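4 Klappdeckelbox auspacken, sortieren und bestücken

Gültig für die Geschenkbox Danura, Artikel 2254, mit gemischtem Inhalt
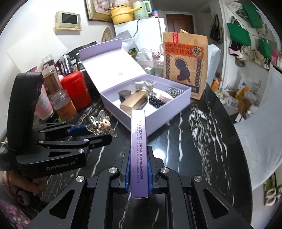 Der Abschnitt beschreibt das Entnehmen, Sortieren und Wiedereinlegen der Kleinteile auf einer Küchenarbeitsplatte oder einer vergleichbaren glatten Fläche. Das Bekleben und Verschließen der Box für den Versand ist in Abschnitt 5 behandelt.

4.1 Arbeitsfläche vorbereiten

1. Dosen, Gläser und Flaschen an den hinteren Rand der Arbeitsplatte schieben. Schneidbretter an die Wand lehnen oder wegräumen.

2. Die Fläche feucht abwischen und trockenreiben. Auf dunklem Marmor mit heller Äderung sind Krümel und Wassertropfen schlecht zu erkennen. Bei schrägem Licht kontrollieren.

3. Die geschlossene Box mittig aufstellen, das Scharnier zeigt nach hinten. Vor der Box einen Streifen von der Tiefe der Box frei lassen. Er dient als Ablage.

4. Den Deckel öffnen und bis zum Anschlag nach hinten führen. Nicht über den Anschlag drücken.

Hinweis: Auf dem weißen Innenbezug des Deckels ist ein kleines quadratisches Logo aufgedruckt. Den Aufdruck nicht mit Lösungsmitteln oder Radierschwamm behandeln.

4.2 Inhalt entnehmen

VORSICHT
Kleine Magnetkugeln können verschluckt werden. Mehrere verschluckte Magnete ziehen sich im Körper gegenseitig an und können schwere innere Verletzungen verursachen. Kinder von der Arbeitsfläche fernhalten. Bei Verdacht auf Verschlucken sofort ärztliche Hilfe holen, auch wenn keine Beschwerden bestehen.

1. Zuerst Teile aus Glas entnehmen, zum Beispiel Tierfiguren mit eingelassener Perle. Auf die freie Fläche vor der Box stellen, Standfläche nach unten, nicht an die Plattenkante.

2. Schmale Faltschachteln hochkant herausziehen. Nicht am Laschenende ziehen.

3. Runde Döschen geschlossen entnehmen und auf den Boden stellen. Sitz des Deckels prüfen.

4. Metallteile einzeln entnehmen. Haftet ein Teil an den Magnetkugeln, seitlich abschieben. Beim Abheben nach oben springen einzelne Kugeln leicht weg.

5. Magnetkugeln als zusammenhängende Gruppe entnehmen. Die Gruppe nicht zerteilen, solange noch andere Teile in der Box liegen.

Hinweis: Kreditkarten, Uhren und Datenträger mit Magnetstreifen gehören nicht auf die Arbeitsfläche. Träger von Herzschrittmachern oder implantierten Defibrillatoren überlassen die Arbeitsschritte mit Magneten einer anderen Person.

4.3 Beipackzettel sichern

Bei manchen Faltschachteln ist die Gebrauchsanleitung nicht lose beigelegt. Die violett bedruckte Schachtel mit dem Verlauf von Lavendel nach Weiß trägt einen Aufdruck in chinesischer Schrift, der zum Öffnen der Rückseite und zum Lesen der innenliegenden Anleitung vor der Benutzung auffordert. Der englische Text darunter lautet „Instructions on the inside of the package carefully before using“.

1. Rückseite der Schachtel suchen. Noch nicht aufreißen.

2. Soll die Schachtel verschenkt werden, ungeöffnet lassen und mit lesbarem Aufdruck einlegen.

3. Soll der Inhalt selbst verwendet werden, die Rückseite öffnen und die Anleitung vollständig lesen. Die Schachtel bis zum Verbrauch des Inhalts aufbewahren.

4.4 Teile sortieren

Folgende Gruppen getrennt ablegen:

Gruppe A: Glas und andere bruchempfindliche Teile
Gruppe B: Metallteile ohne Magnet, auch bewegliche Handspielzeuge
Gruppe C: Magnetkugeln, schwarz oder silbern-schwarz
Gruppe D: Dosen und Faltschachteln

Gruppe C auf eine nichtmetallische Unterlage legen. Schwarze Kugeln auf schwarzem Marmor sind schwer zu finden; ein helles Tuch unterlegen. Einfarbige und gemischte Kugeln nicht zusammenführen, sie lassen sich nur einzeln wieder trennen.

Teile mit Kappe vor dem Ablegen schließen. Die Kappe dabei gerade aufsetzen und nicht verkanten.

4.5 Box bestücken

Zulässige Füllmasse: 200 g je Lage. Es wird nur eine Lage eingelegt.

1. Innenraum mit einem trockenen Pinsel auskehren.

2. Schwere Metallteile an die Rückwand legen, mit der Längsseite parallel zum Scharnier.

3. Gruppe C in eine Ecke legen. Zwischen Magneten und Metallteilen 10 mm Abstand halten. Reicht der Platz nicht, eine gefaltete Lage Seidenpapier dazwischenstecken.

4. Döschen in die verbleibende Lücke stellen.

5. Glasteile in Seidenpapier einschlagen und zuletzt einlegen. Sie dürfen nicht an Metall anliegen.

6. Schmale Faltschachteln vorn einschieben. Ragt eine Schachtel über den Rand, wird sie außerhalb der Box beigelegt.

7. Deckel langsam absenken. Bei Widerstand wieder öffnen und Teile umlegen. Den Deckel nicht durch Druck schließen.

Hinweis: Lose mitgelieferte Magnetkugeln ohne Warnhinweis in der Landessprache werden im Lager Flernumport nicht angenommen. Sie sind vor der Rücksendung zu entnehmen.

4.6 Kontrolle

Box waagerecht halten und leicht kippen. Ist ein Klappern zu hören, Seidenpapier nachlegen. Danach die freie Fläche und den Boden vor der Arbeitsplatte auf einzelne Kugeln absuchen. Ein Magnet an einem Holzstab erleichtert die Suche in Fugen und unter Schränken.

Häufige Störungen:

Deckel steht vorn auf: Faltschachtel liegt quer. Hochkant einschieben oder entnehmen.
Kugeln haften am Metallteil: Abstand nach 4.5, Schritt 3, herstellen.
Kratzer auf Glasteil: Teil aussortieren, nicht polieren.
Scharnier knickt ein: Box ersetzen, Ersatzteil 1231 (Nindmont).

Fachliche Bearbeitung dieses Abschnitts: Lejla Pavlović. Stand: Juli. Der Einleger für Sangkhawat-Boxen mit Magnetverschluss ist gesondert erhältlich und ersetzt dort die Schritte 4.5.3 und 4.5.7.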